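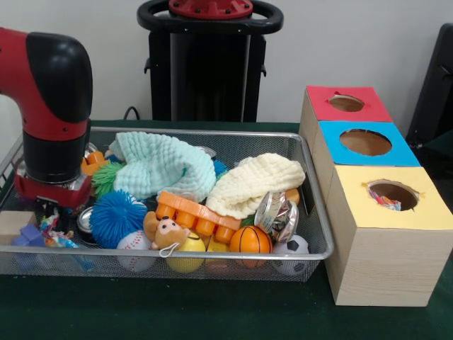 Salt cell reads low after acid wash

Kovberg cell, 5 years old. Control box shows 2400 ppm, strips show 3515. Washed the plates in April, no change. Water is 81 F. Is the cell done?

Kiều Lục
Check the strips against a drop test first. If salt is confirmed, compare cell amps to the label. Low amps at normal voltage and good salt means worn plates. Clean the flow switch contacts too; mine read low for 2 weeks from a green plug.

tramholm_pools
mine did same, bought new one

Surkthorpe
Don't add salt until you test.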